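Ticket 114: Right hand closes early in the basket task (sim)
Project: Tralon, student robotics club, Flelldale
Opened by: Bethel Beyene
Assigned to: Barnabás Győri
Status: Resolved, follow-up open

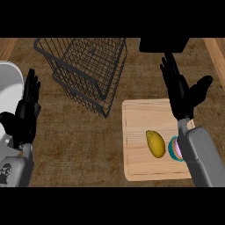
The right hand starts to close before it has reached the fruit. It happens in the kitchen table setup, on the task where the yellow fruit goes from the cutting board into the wire basket. The left arm behaves. Same script, same start pose, same controller settings as last week, when the task ran through without trouble.

What I see when I press run:
The right arm leaves the start pose and comes down towards the board.
Well above the fruit the fingers begin to curl.
By the time the hand is at the right height it is a fist, and it pushes the fruit off towards the edge of the board.

It failed on 11 runs in a row. I stopped there.

Things I have already tried: restarting the simulator, restarting the laptop, reloading the scene from the shared folder. I also moved the fruit further from the small round thing next to it in case the hand was touching that first. No change.

Bethel

Comment, Barnabás Győri
Which version of Gralten are you on? We updated the club machines on Monday but I don't think anyone did the laptops. Also please attach the log from one failed run, the full one, not the console output.

Comment, Bethel Beyene
Laptop was on the old version. Updated it just now, same result. Log attached. I ran it on the desktop by the window as well and the hand closes early there too, so it isn't the laptop.

Comment, Barnabás Győri
Thanks. In the log the close command goes out while the arm is still moving. The script is supposed to wait for "arm settled" first. The left arm waits properly, the right one gets "settled" almost at once.

Can you try two things:
1. Swap the arms in the task file so the left one picks. Put the board on the left and move the bowl out of the way.
2. Open the settings for the right arm and tell me what the settle tolerance says.

Comment, Bethel Beyene
1. With the left arm picking, it works. 4 runs, 4 good ones. The fruit ended up in the basket each time.
2. Left is 0.01. Right is 0.1.

I didn't touch that file. Last change on it is from the evening session, under the shared club login, so I can't tell who it was.

Comment, Barnabás Győri
That will be it. At 0.1 the controller calls the arm settled while it still has a good way to go, and the hand gets its command. Most likely somebody loosened it to get past a timeout and left it in. Set it back to 0.01 and run the original task again, right arm, board on the right.

Comment, Bethel Beyene
Set back. The hand stays open on the way down now and closes at the fruit. First run dropped it on the rim of the basket, but that is the release height and we had that before. Raised the release point slightly and the next runs were fine.

One more thing — the timeout is real. With the tight tolerance the right arm sometimes takes up to 2 seconds longer to settle than the left, and if the laptop is busy the script gives up. I can see why someone changed the number.

Comment, Barnabás Győri
Then the timeout is what we should change. I've put a longer one in the task file for both arms. Please pull it and check that the stacking task still works, as it uses the same values.

I'd also like us to stop using the shared login for anything in the settings folder. Medve (the club server) has accounts for everyone. If yours doesn't work, tell me and I'll reset it.

Comment, Bethel Beyene
Pulled. Basket task OK, stacking task OK. I haven't tried the two-handed bowl task, the script for it isn't finished.

Resolution, March 4, 2026
Cause: settle tolerance for the right arm set to 0.1 instead of 0.01.
Fix: tolerance restored, timeout raised in the task file, release point over the basket raised.
Follow-up: find out why the right arm settles more slowly than the left. Needs doing before the July demo. Moved to its own ticket, Barnabás to look at the joint damping first.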